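Lab 4: Comparing Two Grippers in Simulation

Run the basket task with the Craddock gripper first, then the Trirudico. Use the same arm and controller settings for both — only the gripper file changes. Start each set from seed 2972 and log 51 trials. 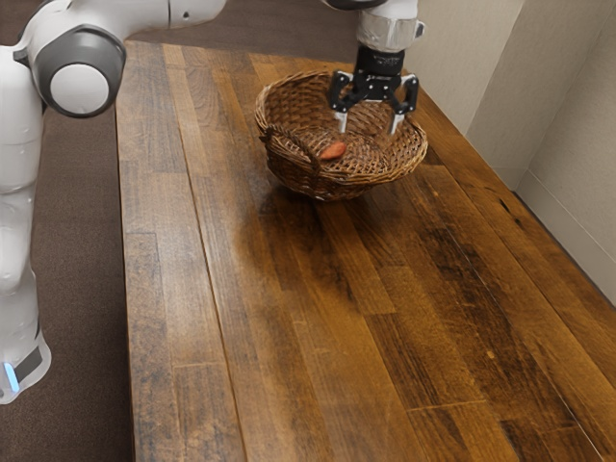

Fig. 1. Parallel-jaw gripper, fingers open, tips inside the basket.

Note any contact with the rim, even if the grasp holds. Bring both logs to the November session.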